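# Automation at Parisi

**Parisi** is a stationery works in Stasirach that sorts, caps and packs markers. It is known locally for handing its most tiresome bench jobs to pairs of robot arms while keeping all 15 people from the old capping line.

## Background

Capping was once done by hand, in long shifts that were hard on wrists and thumbs. Line lead Lowri Prosser pushed for a trial in June, and the first cell, named Desano, was running within months. There are now 5 cells, and a good day sees over 400 markers through each.

## Effect on staff

The change has been a marvellous one for many workers. Former cappers now teach the arms new movements, check colour and print, and look after the grippers. Annunziata Fiore, 22 years at the bench, became the works' first cell trainer, and her notes on how to grasp a barrel are still used! Pay grades were redrawn to recognise the new skills, though some staff miss the chatter of the shared bench. 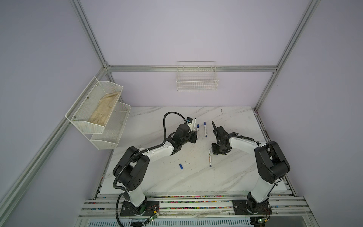
## See also

- Pirholm (sister works)
- Hand capping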